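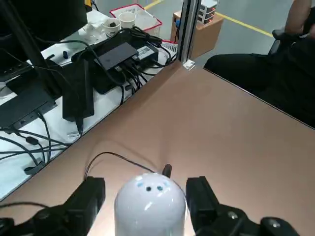

Brown table in front, white desk behind it, power brick still lying on the desk.

Lamp placement and cables, part two

Thu 13 August

Part one ended with the two tables pushed together and a list of complaints. I have worked through most of the list. These are my notes on the rest, mainly the lamp, with some measurements in case anyone has a similar pair of surfaces and wants to compare.

The layout first. The brown table is the one I use for anything small: sorting, gluing, looking closely at things. The white desk holds the monitor and everything that needs a cable. The white one is lower by 12 mm. I had planned to shim it and have decided against it. The step stops screws from rolling across to the electronics, and a shim under a desk with a monitor on it makes the whole thing rock when you type. Mostafa Benkirane commented on the last post that adjustable feet would solve this. They would, but the desk legs have no thread and I am not going to drill them for 12 mm.

The lamp

It is a plain white desk lamp with a conical shade, a black gooseneck and a round weighted base. I prefer this type to a clamp lamp on a table that gets used from more than one side. A clamp lamp is tied to an edge, and the edges here are the places I want to keep clear. The drawback is that the base takes up table area and drags its cord wherever it goes.

I borrowed a light meter from Dzifa Kpodo and took readings at night with the blinds down. With only the ceiling light on, the middle of the brown table reads 110 lux. That is fine for eating and bad for reading small print. With the lamp on and the shade angled down, the reading directly in the pool of light is 1,435 lux. It falls off quickly outside the pool, as expected from a narrow cone.

The number matters less than the angle. I tried three positions over a few evenings:

Shade high and pointed straight down. Even light, and a bright patch reflected back at whoever is sitting in the near chair. The tabletop looks matte in daylight but has enough sheen to be annoying under a single lamp.

Shade low, almost horizontal. Good for finding scratches and dust. Long shadows, and the bulb is in the eye line of anyone across the table.

Shade at middle height, pointed down and to one side. The reflection goes off to the side and the shadows stay short. I have kept this one.
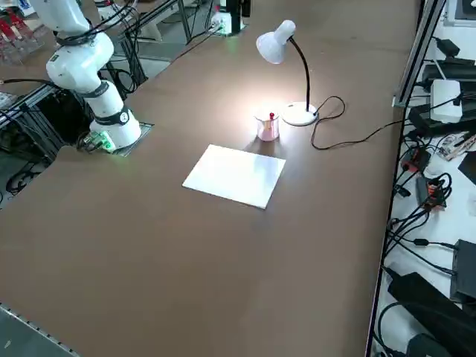
Lamp on, shade down and to the left. Cup in the light, white board in front of it.

The clear cup is a useful test object. A transparent wall shows a badly placed lamp immediately: you get a hard highlight on the rim and cannot see what is inside. In the position I settled on I can make out the pinkish contents and the stick with the red ball without moving my head. I tried a glass jar as well and the results were worse, as the glass is thicker and has a seam.

The flat white board does two jobs. It throws some light back up at the front of whatever is standing behind it, which softens the shadow on the near side, and it gives a plain background for small dark parts that vanish against brown. It does have to be turned a little relative to the table edge or it sends the glare straight back to the chair. I have no angle to report. I turn it until it stops bothering me.

A sheet of white paper would work almost as well. It curls within a week in this room and moves every time someone opens the window.

The lamp cord

The cord leaves the back of the base, and I leave one loose loop on the table before it runs to the far edge. The loop is deliberate. On the first attempt I pulled the cord tight to keep it neat, and each time I turned the lamp the base tried to follow the cord home. With a loop there is slack for moving the lamp in either direction, and the long part stays put.

It goes off at the far side, in among the equipment, which keeps it out of the area where hands and sleeves go. The alternative was the near edge and then along the floor. That needs more cord than I have and crosses the path to the window.

I considered taping it down. Tape leaves residue on this surface, and I already spent one evening in July removing an old strip with a plastic scraper and cooking oil. The faint scuffs toward the front of the table are older than that and did not come out. I have stopped trying.

The white desk

This is the part that has not improved. The bundle of black cables fans out toward the desk edge from the base unit with the flat black box on it, and the power brick lies diagonally below. There are more boxes to the left, by the foot of the monitor. All of it is black, so tracing one cable means holding it at one end and pulling gently while looking for movement at the other.

Under-desk tray: I ordered a Prasik tray, 60 cm, wire type. It fits the width between the desk legs. The supplied screws are longer than the desktop is thick, which I found by holding one up against the edge before drilling. Check this first. Replacement screws came from Willance, the hardware shop on the corner in Zunside, where they sell them singly.

The tray is not mounted yet. Before it goes up I want every cable labeled at both ends. Doing this afterward, lying on the floor with a flashlight, is how I did it at the last apartment and I do not intend to repeat it. The labels are the wrap-around kind, written by hand with a fine marker. Printed ones look better and peel sooner in my experience, at least on thin cable.

Order of work, for my own reference:

Label everything while it is still plugged in.
Unplug from the far end, one device at a time.
Power brick into the tray first, as it is the heaviest item.
Long cables next, folded into flat loops and tied with fabric straps.
Short cables last, left loose.
Devices whose ports I use stay on top of the desk.

I have used zip ties in the past and no longer do. They are too easy to overtighten and you need cutters near live cables each time something changes, and here something changes every few weeks.

The one cable I have no good answer for is the thin black one that curves across the brown table itself. The tray does not help with anything that has to end up on the working side. A weighted cable holder would keep it in place, or a small clip at the table edge. Mak has a clip with a rubber jaw that should not mark the surface. I have one on order and will say how it went.

Small objects

A side effect of better light is that I now notice how many small things live on the brown table. The white one with the domed top is typical. It has two dark holes and some pale blue dots on the front and from the chair it looks like a face, so it gets left standing upright when everything else is put away in the drawer. It is also glossy, and it shows up reflections that the matte things hide. I have started using it alongside the cup when I move the lamp.

Remaining items

Mount the tray. Fit the clip. Return the light meter to Dzifa, who has asked twice. Take one more reading in daylight with the blinds open, in the same spot, so there is something to compare the night figures against. After that I would like to try a warmer bulb in the lamp. The current one is good for seeing edges and tiring after an hour or two.

If anyone has mounted this type of tray under a thin desktop without the screws working loose, leave a comment. I would like to know what was used between the bracket and the wood.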